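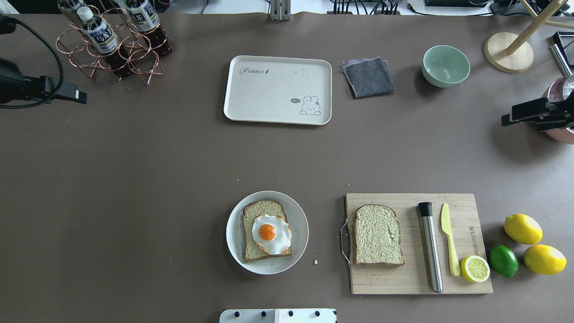 How to Plan a Week of Breakfasts for a Shared Kitchen

Home > Guides > Kitchen

Posted in December by Krum Radonjić

Last winter there were 5 of us using the kitchen on Todorova, and for the first month everyone bought their own milk. We threw out a lot of milk. The plan below is the one we ended up with, and it has been running for over 4 months with small changes. It works for a house share, a small office or a family where people leave at different times.

You need a sheet of paper, a pen, some tape and 20 minutes with everyone in the same room.

Step 1. Write down what people eat now

Go around the table and have each person name the breakfast they eat most often. Leave out weekend breakfasts. Write down the food and the time they eat it, such as "toast, 6:45" or "oatmeal, 8:00." If somebody skips breakfast and takes coffee to work, write that down too, since coffee and milk go on the list.

Mark anything a person can't eat. Put allergies at the top of the sheet in capital letters.

Step 2. Split the list into shared and private

Shared food is bought from common money and anyone can take it. Private food has a name on it. For most groups the shared list is short:

Bread
Milk
Butter
Eggs
Oats
Tea and coffee
Lemons or other fruit

Keep expensive or unusual things private. We tried sharing honey and smoked fish. Both went back to being private within two weeks.
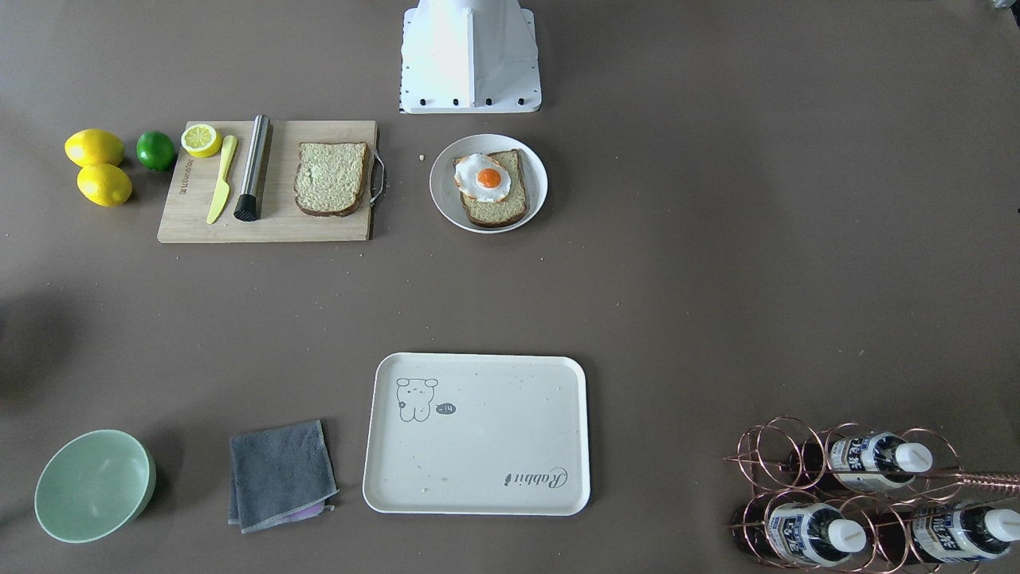

Photo: Boris Atanasov / Netska

Fruit is hard to get right. Lemons and limes keep about a week on the counter and a good deal longer in a closed bag in the refrigerator. Once one is cut, wrap the cut side and use it within 3 days. Buy bananas in small bunches, a few of them still green, so they don't all ripen together.

Step 3. Work out the amounts

For each shared item, write how much one person uses on a normal day, then multiply by the number of people who eat it and the number of days until the next shop. Two slices of bread a day for 4 people is 8 slices, or 40 over a working week. Our usual loaf has 20 slices, so that means two loaves. Freeze the second one the day you buy it.

Round milk up and eggs down. You can always do without an egg.

Step 4. Set the shopping and restocking jobs

One person shops each week. A different person checks the shelf midweek and buys whatever has run low. Write both names on the sheet for the next month. Swaps are fine if the new name goes on the sheet.

Receipts go in a jar or an envelope. Settle up once a month.

Step 5. Do the work the night before

Mornings go better when the slow jobs are already finished. Before bed:

Take frozen bread out of the freezer and leave it wrapped.
Put oats to soak if anyone wants them cold.
Fill the kettle.
Clear and wipe the counter.
Set out plates and mugs for whoever leaves first. 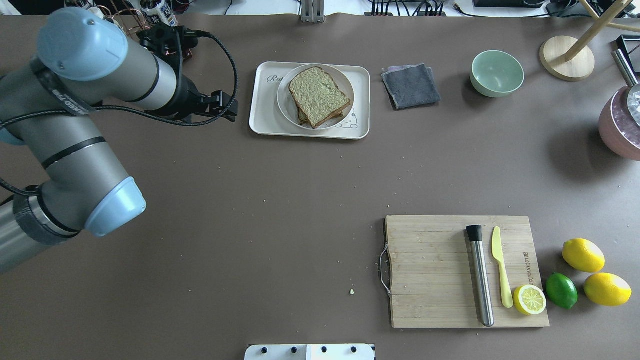
Boiled eggs can be made ahead as well. Cool them under running water, dry them and put them in the refrigerator in their shells with the date on the box. We eat ours within 48 hours, although they keep longer than that.

Step 6. Review the sheet after two weeks

Look at what was thrown away and what ran out. Cut the first and add to the second. Change one or two amounts at a time, or you won't know which change helped.

If two people want the toaster at the same minute, move one of them by ten minutes on the sheet and see if it holds. Ours did, until Boris changed shifts.

Notes

Guests: add one extra portion of bread and milk per guest per day. Don't add anything for one night.

Holidays: stop the shared shop the week before most people leave, and eat down what is there.

Related guides
Storing bread in a small freezer
Splitting grocery costs without an app
Labeling shelves in a shared refrigerator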